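Flidonel Community Help > Home and Garden > Timber and Furniture

Best finish for a light timber dining table that gets used every day?

Posted by grutwood_gal

We bought a secondhand dining table when we moved in February and I want to refinish it before the family descends on us. The old coating has gone patchy at one end and it feels rough where the kids sit. I've sanded a test area underneath and the bare timber is quite pale, so I'd like to keep that colour and not end up with an orange table.

The desk in my study has the sort of tone I'm after.
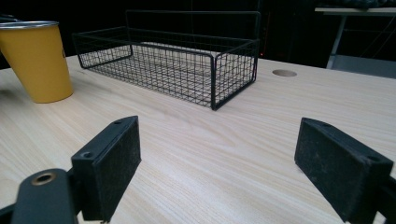

Light wood grain, the colour I'd like to keep

I've been quoted $342 to have it done by a shop in Tusteo, but they need it for three weeks and we've got nowhere else to eat. I have a random orbital sander and a dry garage. My questions are whether to go with hardwax oil or water-based poly, and what grit to stop at. We are not careful people. There will be hot plates, textas and spilt juice.

Posted by Liang Flats Handyman

I've done both on my own furniture and for a table with kids I'd go water-based poly in matte or satin. It stays close to the bare timber colour. Oil-based poly will go amber on you, so leave that on the shelf.

Start at 80 if the old finish is thick, otherwise 120, then 180. Stop there for poly. Vacuum, wipe with a damp cloth, let it dry, then knock back the raised grain lightly by hand with 240. Three thin coats, four if you can stand it. Light sand between coats and wipe off all the dust each time. Most people put it on too thick and then go back over it when it's half dry, and that's where the brush marks come from.

Give it a couple of weeks before you put a tablecloth or anything heavy on it. You can eat off it sooner with care, but read the tin, as they're all different.

Posted by pale_ash_fan

I'd go the other way and say hardwax oil, mainly for repairs. When poly gets a deep scratch you generally have to sand back the whole top if you want it to look even. With oil you can rub back one patch, put a bit more on and blend it in over an evening. Matte finishes are also kinder to look at when the sun comes in low. You can see it on a pale top like the one here, with the soft light spread across the middle and a yellow cup casting a gentle shadow around its base. Gloss would throw that light straight back at you. If plain oil turns your timber too yellow, look for a version with a small amount of white pigment and try it on the underside first. Don't go finer than 150 or the oil won't take properly. And lay any oily rags out flat outside to dry before binning them, they can catch fire if they're scrunched up.

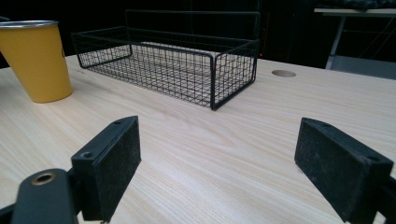 Maintenance is the other thing to think about before you choose. An oiled top wants a fresh thin coat every year or so, more often at the end where the kids sit. Mugs and glasses do most of the damage, so get everyone used to coasters. A tapered cup like the yellow one has a narrower base than mouth, and a narrow base leaves a small ring that's easy enough to spot-treat if you get to it the same day. Hot plates need a proper mat whichever finish you pick.

Posted by tusteo_ted

Just pay the $342. I spent 23 hours on mine and it still has swirl marks.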